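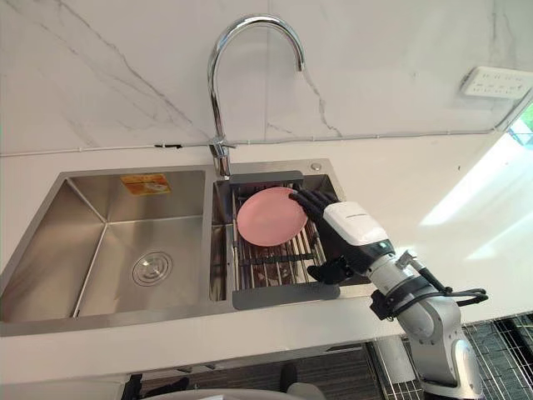

Geum Trakitz

Section 4: Fitting and using the over-sink rack

Most racks of this type come with a leaflet promising that they fit any sink. I don't believe it, and you shouldn't either until you have tried yours. The steps below are for the Corkia expandable rack in a double-bowl sink, with the rack over the narrower of the two bowls. If you have a single bowl, skip to Section 5.

Before you start

You need a tape measure, a dry cloth and 2 minutes. The box also mentions a "fitting gauge". It is a strip of card. Put it in the recycling.

4.1 Measuring

1. Clear both bowls and wipe the rims dry.
2. Measure the bowl from the back rim to the front rim, at the left side and again at the right. If the two figures differ, work with the larger.
3. Add 40 mm to that. This is the length you want the rack to reach, so that both end handles rest on the rim.
4. Check that nothing on the sink deck gets in the way of the back handle. The usual culprits are the tap base, a soap pump or a pop-up drain button.

Note: The box gives the longest setting as a single figure. On mine that figure was only reached with the rack pulled out further than I would trust with a plate on it.

4.2 Fitting

1. Hold the rack by its two plastic end handles, not by the rods.
2. Pull it out slowly until it reaches the length you worked out in 4.1.
3. Lower the back handle on to the rim first, then the front one.
4. Press down in the middle with a flat hand. If the rack slides or dips, take it off and set the length again.
5. Swing the tap over each bowl in turn. A tall gooseneck should clear the rack easily. A short spout may not clear a plate standing on edge.

Caution: Do not fit the rack with one handle hanging inside the bowl. The leaflet shows this as a "sloping position for faster draining". It is also a fast way to break a plate.

4.3 Loading

1. Start with one plate, laid flat and well back from the front rim.
2. Look at it from the side. A plate with a raised rim can settle at a tilt, with one edge higher than the other. A slight tilt is fine, and may even help the water off. If it rocks when touched, move it.
3. Add more only when the first plate is steady.
4. Keep heavy pans off the rack altogether. The maker says otherwise. Try it with your own pans if you like.

Note: The claim of "1,000 uses without bending" is printed without a word on what counts as a use. I would ignore it and look along the rods now and then for any that have started to bow.

4.4 Draining and cleaning

1. Leave the drain under the rack open, or the drips will collect.
2. Lift the rack off when you need the full bowl. Don't push it aside with things still on it.
3. Wash the rods with a soft cloth, working along their length. Skip the Hitard polish sold alongside. It costs extra, and washing-up liquid did the job just as well for me.
4. Dry the handles where they meet the rods. Water sits in the joint.

Caution: Stainless steel is not 100 per cent stain-proof, whatever the sticker says. Don't leave salt or bleach on the rods overnight.

For storing the rack closed, see Section 6.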